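Standby Losses in a Shared Student House: Project Report

Household Energy module, second-year group project
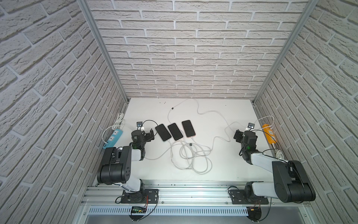 Oi-ling Tsao remarked at the proposal stage that phone chargers get far more blame than they deserve, and that a study of standby use ought to start with whatever in the house is never switched off at the wall. The measurement plan was changed to take this into account. Chargers stayed on the list, but the older kitchen and living room appliances were measured first.

1. Aim

The aim was to find out how much of the electricity used in a shared house is drawn by appliances that are plugged in but doing nothing useful. The house is a mid-terrace on Preltton Road, built in 1975, with electric heating in two of the bedrooms and gas heating elsewhere.

2. Method

A Brustaren plug-in meter was placed between each appliance and its socket. Readings were taken in three states: in use, on standby, and plugged in with the appliance's own switch off. Each standby reading was left to run overnight, as several appliances draw power in short bursts and a single glance at the display gives the wrong figure. The house total was read from the main meter at 7 a.m. and again at 11 p.m.

The plug-in meter does not show loads below 0.3 W. Where the display read zero, the result was entered as "under 0.3 W" and left out of the totals. The electric shower and the cooker are wired in directly and could not be measured in this way.

Phones were charged in the usual manner, on a desk or bedside table, and the charger was then left in the socket with the cable loose.

3. Results

Annual use for the house, worked out from the main meter and the last four bills, was 3469 kWh. Of this, 400 kWh was put down to standby and idle loads, or 11.5 per cent.

The largest single item was the Tadora set-top box, which drew almost as much on standby as it did in use. The hi-fi came second – its front switch turns off the display and little else. The Sayegh microwave used more electricity over a typical week running its clock than we had expected, although cooking still made up the larger share.

All 9 phone and tablet chargers in the house were tested with nothing connected. Seven gave a reading of under 0.3 W. The other two were older units and read 0.4 W and 0.6 W.

4. Discussion

The charger result supports the remark made at the proposal stage. Taken together, the two older chargers account for under 9 kWh a year if left in all the time. Unplugging them is harmless but makes little difference to the bill.

The set-top box is a harder case. Turning it off at the wall means a wait of several minutes when it restarts, and two members of the household record programmes overnight. A timer socket was tried for the hi-fi only.

The main weakness is that the readings were taken in June. Lights and heating were used very little, so the daily readings could not be scaled up directly and the annual figure rests on the bills – one of which was an estimate. Repeating the main meter readings in winter would deal with this.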